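Come and teach our robot arm to open drawers (no robot experience needed!)

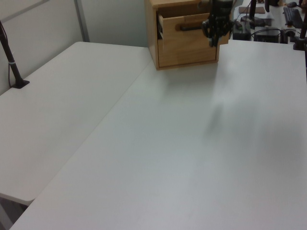
I'm looking for people to spend a couple of hours with me in the Valthorpe lab this spring, guiding a robot arm by hand through small household jobs. Mostly drawers. I know how that sounds, but I've been working on drawers for the best part of two years now and I still find them fascinating, so bear with me.

The short version: we've got a method that lets an arm pick up a new task from a small number of human demonstrations, we think it works well, and nearly all the demonstrations so far came from people who sit within ten metres of my desk. I need yours.

What we've found so far

The method is called Miranda. When you show a robot how to do something, the usual approach is to record the whole movement and train on all of it equally. Miranda looks for the bits where contact matters (the moment the fingers close on a handle, the first little tug, the point where the drawer starts to give) and spends most of its learning there. The reaching about in mid-air beforehand hardly counts, which is lucky, as everybody reaches differently.

We trained it on 1226 demonstrations and then tested it on 200 fresh attempts at opening a drawer, with the cabinet turned to a new angle each time. It got the drawer open in 157 of them. Our older system, Nastus, had the same training data and the same 200 starting positions and managed 145. So that's a gain, and I was very pleased with it, but it isn't a huge one and I'd be daft to pretend otherwise. Most of the failures were the same kind of thing: the fingers get to the handle, close a bit too high or a bit too far to one side, and slide off when the arm pulls back. A few times it shut the drawer again on its way out.

The thing I really want to know is whether the gain holds up when the teaching comes from people who don't do this for a living. Those of us in the group have all drifted into the same habits. We approach slowly from above, we stop just before the handle, we pull dead straight. My hunch is that Miranda copes better with messy, varied teaching than Nastus does, but it's only a hunch and I haven't got the data.

What you'd be doing

You hold a pair of hand controls and the arm copies your movements. After a short practice you'll open a drawer, close it, open it partway and stop, that sort of thing, with breaks whenever you like. Then we swap to a second task, which I'm keeping to myself because I want to see people's first go at it. At the end there's a short form about how it felt and which parts were annoying. Please be blunt on the form. The last round of grumbling got us a much better set of controls.

You'll be standing or perched on a stool, whichever you prefer. The controls are light, but your arms can get tired, so if you've got a shoulder or wrist problem have a word with me first and we'll work out whether it's sensible. I'm in the room throughout and there's a stop button in easy reach of both of us.

One session takes two hours including the paperwork. If you enjoy it you can come back for a second one, at least a week later (I'm curious about how quickly people get rusty).

Who I'm after

Anyone over 18 who can use both hands for light work and follow spoken instructions in English. I'd especially like to hear from people over 60, left-handers, and people whose job involves their hands: cooks, hairdressers, joiners, nurses, whoever. Glasses are fine. Gamers are welcome too, but I've had plenty of you already, so you may end up on the waiting list.

I can't take anyone who has worked with robot arms before or who took part in the Nastus sessions. Sorry! You were great, but you've been spoiled for this one.

What you get

A shopping voucher for each session, your bus or train fare back if you keep the ticket, and tea and decent biscuits. I'll also send you a plain-English write-up when the study is finished, including how the arm did with what it learned from the whole group. I won't be ranking anybody, so don't worry about being bad at it. Clumsy demonstrations are useful to me as well.

What we keep

We record the movements of the arm and the controls, plus video of the tabletop. Your face isn't filmed. Your name is stored separately from your recordings and gets deleted once the vouchers have gone out. You can stop at any point during a session and still get the voucher, and you can ask me to take your recordings out any time up to the end of May. After that they'll have been mixed in with everyone else's for training and I can't unpick them.

Where and when

The sessions are in the Otison building at Valthorpe, on the ground floor, with step-free access from the car park side. The front entrance has three steps and a heavy door, so use the car park one if you're pushing or carrying anything. Slots start at 10 am and 2 pm, and I've got a handful at 6 pm for people who work in the day. The evening ones go quickly.

How to sign up

Fill in the short form on the Miranda study page, or ring the Otison front desk and ask for the drawer study (they'll know). Tell me which hand you write with, which slots suit you, and roughly what you do or used to do with your days. I'll get back to you within a week with a time and the information sheet. Have a read through that before you come, and bring any questions along with you.

If you can't make it but know somebody with steady hands, or unsteady ones, please pass this on.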